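Manport Hillclimb: your questions, answered by me

I get the same handful of emails every spring, so I've put the answers in one place. I've been helping run the Manport Hillclimb since I was old enough to hold a flag, and I've driven it more times than is good for my bank balance. If your question isn't in here, drop me a line at the bottom of the page.

What is a hillclimb, then?

One car at a time, uphill, against the clock. You don't race wheel to wheel with anybody. Our course is 1000 metres long with 11 corners, and the last two come up very quickly if you've been brave at the farm gate. Fastest single run counts, so one good go can rescue a rotten day.

Do I need a proper racing car?

No! Plenty of people drive their car there, tape a number on the door, take the junk out of the boot and have a lovely time. The road-going class is our biggest. At the other end you'll find the single-seaters, including the Prumus that Pieter De Smet brings over from Belgium every year (it's tiny, it sounds like an angry wasp, and he's very happy to let children sit in it if you ask nicely).

How many runs do I get?

Two practice and two timed, so 4 in all, weather permitting. If it's dry and we're running to time we sometimes squeeze in an extra one after tea. Please don't plan your day around it.

What do I need to bring?

Your licence, your club card, a helmet that's in date and overalls. Check the label on your helmet before you leave home, as every year somebody finds out in the scrutineering queue that theirs has expired and it's a miserable drive back. Bring a tow eye that fits your car as well. A groundsheet goes under the car in the paddock, and that one is not optional because the farmer wants his grass back.

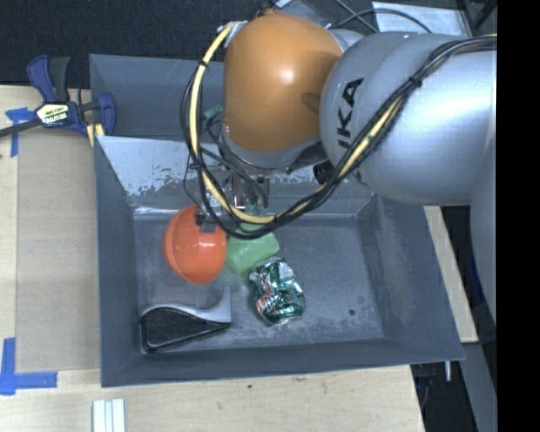
A folding chair is a good idea too. You will spend most of the day sitting down and talking about tyres.

When should I turn up?

Gates open at 7am and scrutineering starts half an hour later. If you're towing, come on the Saturday evening and camp, the lane gets clogged in the morning and there's nowhere to turn a trailer round once you're past the church.

Can I share a car with someone?

Yes, two drivers per car. You'll need separate entries and different numbers, and we'll split you up in the running order so there's time to swap seats. My brother and I shared a Tellico for years and only fell out over the clutch.

What about tyres?

Road-going classes must use tyres from the list in the regulations. I can't give you a ruling on a particular tyre by email, so please don't send me photos of your sidewalls. The scrutineer's word is final. Mertens Garage in the village can usually swap a tyre on the day, and they do a decent bacon roll next door.

How much is it to watch?

Nothing for under-twelves, and a fiver for everyone else. Programmes are extra. The best spot is the bank above the hairpin, but it's a steep walk, more than 30 steps and then a field. Dogs are fine on a lead.

What happens if it rains?

We carry on, a bit slower. Thick fog is the only weather that's ever stopped us completely.

Filed under: Competitors, Spectators, Hillclimb FAQs

Contact us | © Manport Hillclimb | Back to top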